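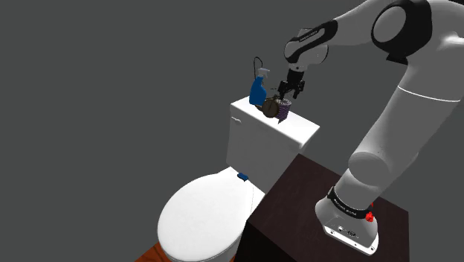 TROSTCOMBE, August – The Trostcombe Housing Association will begin refitting bathrooms in 165 of its older apartments this fall, following a vote of its board to fund the first stage of the Better Bathrooms program. The work covers the Lirnholm and Dostine buildings, where most of the plumbing dates from original construction. Each apartment will receive a new white toilet, a low-flow shower and a ventilation fan. Residents may also choose a dark brown wooden cabinet or an open shelf for storage.

The program was developed after a survey of residents in which 78 percent of those responding named the bathroom as the room most in need of repair. Leaking supply lines and poor airflow were the most common complaints.

"Our residents have been patient, and they have been clear about what they want," said Benedetta Vitale, executive director of the Association. "This is the largest investment we have made inside people's homes in many years, and it will be carried out without any increase in rent."

The contract for the first stage has been awarded to De Luca Plumbing and Interiors. Crews will start on the upper floors at Lirnholm and move down one floor at a time. Work in each apartment is scheduled for weekdays between 8 a.m. and 4 p.m., and water service will be restored every evening. Shared bathrooms on the ground floor of both buildings will remain open throughout.

Of the apartments in the first stage, 69 are occupied by residents aged 65 or older. These households will be offered grab bars, a raised seat and a step-free shower at no charge.

"We would like to hear from residents before the crews arrive," said Anathi Tshabalala, resident services manager. "Anyone with a medical need or a work schedule that makes the dates difficult should call the office, and we will find another slot."

Letters with proposed dates will be delivered to every household in the two buildings. Sample fixtures and finishes are on display in the Lirnholm lobby. A second stage, covering the Association's remaining buildings, will be considered by the board next year.

Media contact: Domingo Henríquez, Communications Office, Trostcombe Housing Association, extension 915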